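Print this page | E-mail this page

Textiles for Everyday Use – Handout 2: Cotton and Canvas

Welcome back, everyone, and thank you for bringing in so many odds and ends from home last time. Today we stay with plain, undyed cloth, the sort you carry groceries in or throw over a chair, and I want us to spend a good while on how it behaves before we get anywhere near the dye pots at Worton.
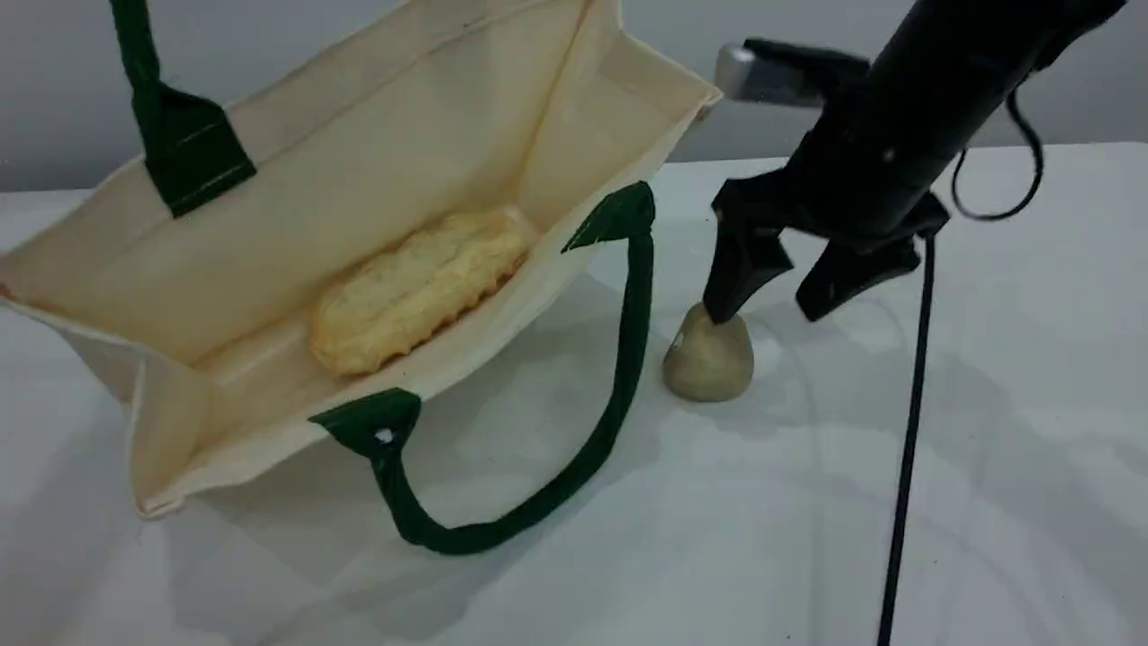
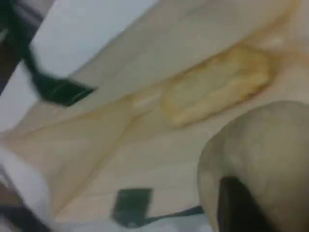 Pale materials. First, a canvas tote with dark green handles; second, creased cream material with a yellowish-orange stain.

Canvas is nearly always a plain weave, one thread over and one thread under, all the way across. What makes it canvas is the weight of the yarn and how tightly it is packed. Muslin is woven the very same way with much finer yarn, and if you hold a piece of each up to the window you'll feel you've met two cousins – one of them a good deal heavier.

Cotton straight from the loom is called greige (say "gray"). It still carries waxes from the plant, and often the starch that was put on the warp to keep it from fraying. Water beads up on it at first. Scouring means a long simmer with washing soda, and please do be patient with it, as a rushed scour gives you patchy color later on and there is very little you can do about it then.

A word on shrinkage. Cut a 100 cm square from the Lodhi roll, wash it hot, dry it flat and measure again both ways. Write down the warp and the weft separately, as they seldom match.

Stains fall into families. Protein stains (egg, milk, blood) want cold water, and heat will set them. Tannin stains such as tea will usually give way to a little white vinegar and a long soak. Oily ones need dish soap worked in by hand before the cloth goes near the machine. If you don't know what a mark is, start cold and start gently.

For next week, please read the Galteo chapter on mordants, all 35 pages of it I'm afraid, though the tables can be skimmed. Bring your washed square and an old towel.

Print | E-mail to a friend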